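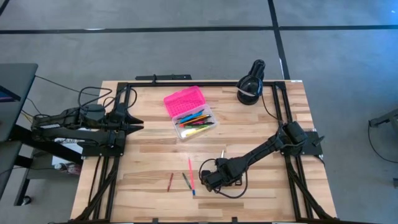 4. What changed on the packing floor

Last updated: July 22, 2022

I went into this part of the study expecting to write mostly about jobs, and I ended up with a notebook full of remarks about lids. So let me start there and get to the jobs later.

Vevance packs school supplies. Schools send in their lists over the winter, and the packing floor turns those lists into filled pencil cases, bagged sets and boxed class orders. Up to last October all of the filling was done by hand at long benches, with bins of pens at the back and finished cases going off to the right. Then the company put in what everyone on the floor calls the Sorno tables, after the room they were first set up in. Each one has a pair of arms on a black frame over a wooden top (Figure 1), and the arms are taught by people who used to pack, and mostly still do. I spent 16 shifts on that floor, plus a good many lunch breaks, and I interviewed 34 people who worked there. I also packed for a few hours myself, badly, which made the interviews a lot friendlier afterwards!

The company's own plan for the tables was short and pretty clear. Arms would do the standard cases, people would do the odd orders, and one person would keep an eye on several tables. The plan had a line in it about "freeing staff for higher value tasks", and I asked nearly everyone what they thought those were. Most laughed. One woman said she'd been told it was checking, and that she had been checking all along, only with her hands already in the case.

4.1 The work that was hidden in the old job

That remark about checking kept coming back to me. When you fill a pencil case by hand you are doing a bunch of small jobs at once and you don't notice any of them. You turn a pen that's lying the wrong way. You feel that a cap is loose and push it home. You shift the whole bundle over with your thumb so the lid will close. None of this was in the written instructions at Vevance, which said (I'm paraphrasing, but not by much) to put the listed items in the case and shut it.

Once the arms came in, all those little jobs had to be pulled apart and given to somebody, or to something. Take the layout in Figure 1. The case is open near the top of the table with its tray full of pens and markers, and there are three more lying loose further down, between the two arms. Ask a packer what's left to do there and you'll hear "pop those in and close it". Ask someone who teaches the tables and you get a much longer answer. Which arm goes first? Does the other one hold the case steady or stay out of the way? The pens in the tray lie on a diagonal, so do the loose ones get laid along the same line, or does the bundle get straightened up before anything else is added? And who decided the pen nearest the right gripper should be the first one picked up, when it's pointing a different way from the tray?

People got very absorbed in this stuff. I hadn't expected that. At lunch there would be real arguments about pen direction, with cutlery standing in for the pens. A packer who had been on the benches for seven years told me she had never once thought about how she held a marker, and that after a fortnight of teaching she couldn't stop thinking about it, even at home when she was putting the groceries away. She found it funny and a bit annoying. "I've made myself slow," she said.

Lids were the other big topic. A hinged lid on a light case wants to drag the case along with it when you push it shut, so a person just pins the tray with a couple of fingers without thinking. With the arms that has to be spelled out as a two-handed job, one gripper holding and the other closing. The teachers' first attempts varied a lot from person to person. Some closed from the side, some came over the top, and there was a long stretch where you could tell who had taught a given table from how it went at the lid. The floor lead, Isauro Zepeda, could name the teacher from across the room and was usually right. He was also the first to say that this was a problem, seeing as the company wanted all the tables to behave alike, and he was the one who'd have to tell half the group that their way of doing it was being dropped.

4.2 Who gets to teach

Here's where I think the change bit hardest, and it had very little to do with the arms as such. The company picked its first four teachers from the day crew. They were picked for being quick. Quick packers made fairly poor teachers, at least early on, and the reason seems plain enough to me now – their speed came from doing several things at once, and that's the exact thing you can't do when you're showing one movement at a time. Two of them asked to go back to the benches. Both took it hard, and both described it to me as having failed a test they hadn't signed up for.

The second lot were volunteers, and the mix was very different. It took in people with sore wrists, a man who was close to retiring, and a couple of the evening crew who liked the quiet. They were patient and they talked to each other about what they were doing. The evening people started a paper notebook that lived on the grey desk beside the table, with entries like "left arm, don't start it so low" and "markers with the fat caps, come in flatter". I asked if I could copy it out for this study and they said yes, so long as I left out the drawings. (Fair enough.)

What the notebook did was give the floor a way of talking about skill. Before the tables, being good at the job meant your count at the end of the shift. Now there was a second kind of good, and it belonged to people who hadn't had much standing under the first. I don't want to make this sound like a happy story all the way through. Several of the quick packers felt, with some reason, that the thing they were best at had been quietly marked down. One said his count used to be up on the board and now the board had the tables on it.

Pay didn't move for the first while. Teachers got the same hourly rate as packers and lost the bonus for quick work, so for some of them teaching meant taking home less. Isauro raised this with the office more than once, and a flat teaching allowance came in after the busy season. Everyone I talked to thought it should've been there from the start, including the person in the office who approved it.

4.3 Watching and waiting

The other new job was minding. A minder looks after several tables, clears what's gone wrong and puts things back so the arms can carry on. On paper it's the lightest job on the floor, and it was the one I heard the most complaints about.

Part of it is the waiting. At the benches you set your own rhythm and you can chat while you work. A minder is always half listening for a table to stop, and when it does there's a small rush to get there, and then nothing again. People told me they went home tired without being able to say what from. One of them had counted pens in her head for years and said that losing that steady count was like somebody turning the radio off in the middle of a song.

The other part is what the minder is allowed to touch. At first the rule was that you paused the table, waited for both arms to settle, and only then reached in. It's a sensible rule and I wouldn't want to argue with it. But a pen that has rolled a little way off its spot is a very tempting thing, and a packer's hand goes to it before the packer has decided anything. I did it myself on my second day and got a proper telling off. There is now black tape on the carpet near the tables, and the minders use it as a reminder to stop and look before stepping in. A few said the tape helped more than the training had.

Lighting came up too, in a way the company hadn't planned for. The tables have their own lamps, set on the frame and tilted in over the work. Teachers wanted them low and close. Minders, who see the tables from a distance and while walking, found that the lamps made everything beyond them look dim, and wanted them turned away. This went back and forth for weeks with each group nudging the lamps when the other had gone home. I mention it since it's such an ordinary workplace squabble, and I think papers like this one tend to leave those out.

4.4 What I make of it so far

The number of people on the floor had not dropped by the end of my visits, though the casual hiring for the busy season was smaller than the year before. I can't say how much of that was the tables and how much was orders, and the managers at Vevance gave me different answers depending on who I asked. The comparison with the Jaramillo warehouse in the next section should help here, as they took on the same sort of tables with no teaching by floor staff at all.

I'm more confident about the second point. The packers at Vevance learned a great deal about their own work by having to take it apart, and for most of a year that knowledge sat in one paper notebook and in lunchtime arguments. When the office finally wrote up a teaching guide, they drew on the notebook heavily and left the names off. The evening crew noticed straight away. A corrected guide with the names in was being printed when I finished up, and around half the people I'd interviewed had already asked for a copy to take home.

The coding scheme for the interviews, and the questions I dropped after the first round, are in the Tustisance project notes.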